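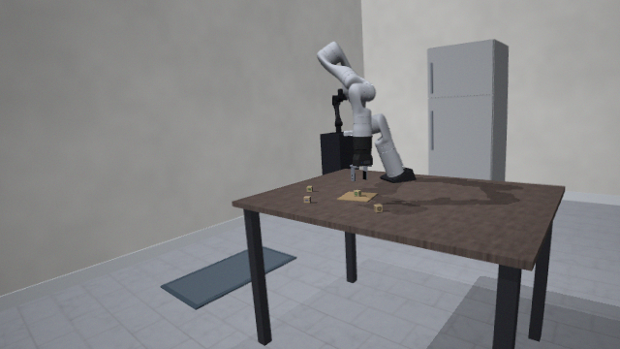 Babar Satti said the Sarkton library should have started its word game evenings years ago, and that he would have come to every one of them. He was at the front desk on the first day of sign-up and put his name down for the full season.

News > Local > Libraries

The library is opening its reading room after hours for adults who want to play spelling and word games. The evenings were tried out in October and will now run through the spring. Each session has room for 26 players, and there is no charge. A library card is not needed, but players under 18 must come with an adult.

Hina Khokhar, who runs the adult program, said the trial filled up faster than the library had planned for. Most of those who came were people she had not seen at other events. Several had recently moved to the Tanoli side of town and were looking for something to do that did not involve a screen or a bar tab.

Play is in small groups, with a new puzzle every 15 minutes. Players make words from a set of letters, and proper names do not count. The dictionary kept at the desk settles arguments. During the trial it was used most often for two-letter words, and the library has since printed a list of them for each group.
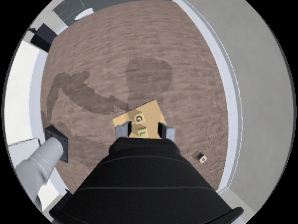

A cube labeled with the letters G and L.

The library has set aside $200 for prizes and paper. The Plultura bookstore has agreed to add a gift card for the winner of the last session. Asif Kiani, the store's manager, said he had been asked to play but would stay out of it while his store was giving the prize.

Not everyone is pleased with the hours. Areeba Kakakhel, who uses the reading room to study after work, asked that the quiet corner upstairs stay open on game nights. The library has agreed to that. The side door on Wusden Street will be used for both groups, as the main entrance closes at the usual time.

Sign-up is at the front desk or by phone. Players who cannot make it are asked to call ahead so the place can go to someone on the waiting list.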